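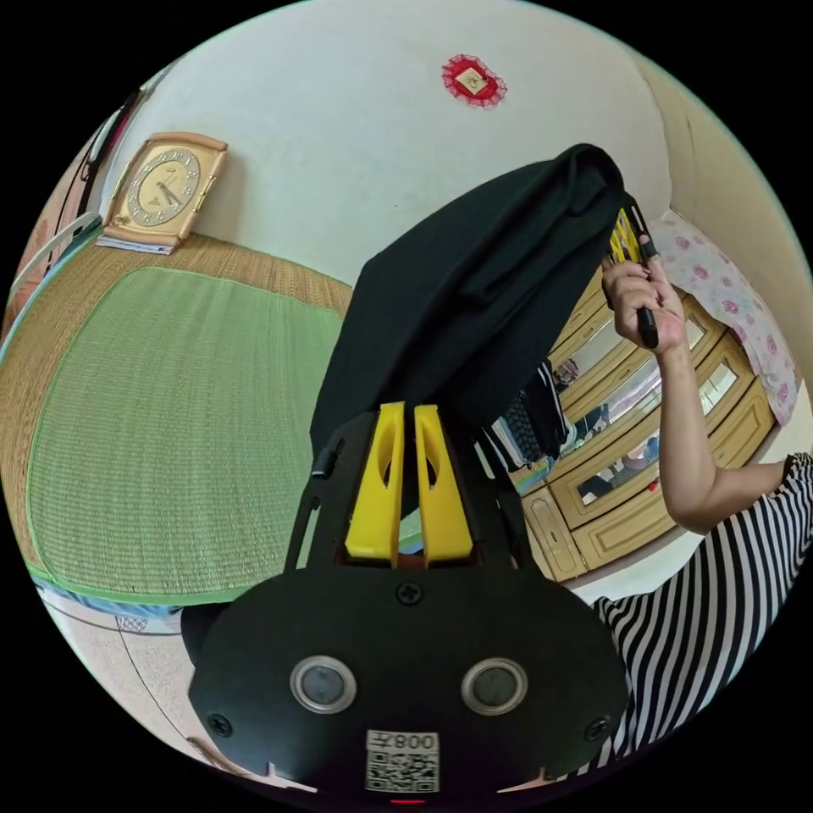 Cluster flies in upstairs bedroom, where are they getting in?

I have had flies in the back bedroom every sunny day since December. They are slow, a bit larger than a house fly, and they end up on the window. I vacuum them up and by the next afternoon there are more. The house is a two-story with wood siding outside Simholm, with open fields on the south side. I went over the window trim with a flashlight and found one opening I don't like, between the side casing and the wall. It is narrow and dark with nearly parallel sides, a lot like the gap between the two yellow fingers in the photo, and it runs most of the height of the window. There is also a ceiling light in that room and an attic hatch in the hall. Should I caulk the gap now or wait for spring? I called Gebru Pest and they quoted me 300 dollars to spray the attic, and I would like to know if that is worth it before I say yes.

Posted by sturnska_road, 1/1/18

4 replies hidden, showing 3

Amândio Serrano
Those are cluster flies going by what you describe. They went into the walls and attic in the fall and have been sitting there since. When the sun warms the siding they wake up and head for light, and some of them come out on the wrong side of the wall. They don't breed in the house and they don't get into food the way house flies do. The young ones live on earthworms out in the soil, so having fields next door fits.

Yes, caulk the inside gap now. Use a paintable acrylic latex caulk and run it along the whole casing, top included. Do the light fixture too. Turn the power off at the breaker, drop the canopy and look at the space between the electrical box and the drywall. Don't stuff anything inside the box itself. Put weatherstripping on the attic hatch.

Leave the outside for late summer. Go over the siding joints, the soffit, the gable vents and wherever cables come in, and finish before the nights turn cool. Screen the vents, don't seal them, the attic needs the air.

I would skip the attic spray. It kills some flies but they are tucked into places it won't reach, and then you have a lot of dead flies in the insulation, which can bring in carpet beetles. If you pay for a treatment, pay for one on the outside walls in early fall. Ask them what they charge for that.

bramblegate
we get these every year. vacuum with a hose and empty it outside or it will stink. I used Kotine foam on my gaps and it was a pain to trim, get the caulk

tallpine3
Had the same thing two winters in a row on the south side. Sealing the window helped in that room but then they showed up in the bathroom through the fan, so check that the flap on yours closes all the way. A sticky window trap in the corner catches the ones you miss. I don't agree that you have to wait on the outside work. If you get a dry day above freezing and the caulk is rated for it, go ahead and do what you can reach from the ground.

sturnska_road
Thanks all. Bathroom fan flap was stuck open. I told Gebru no on the attic for now and asked for a price on the outside walls.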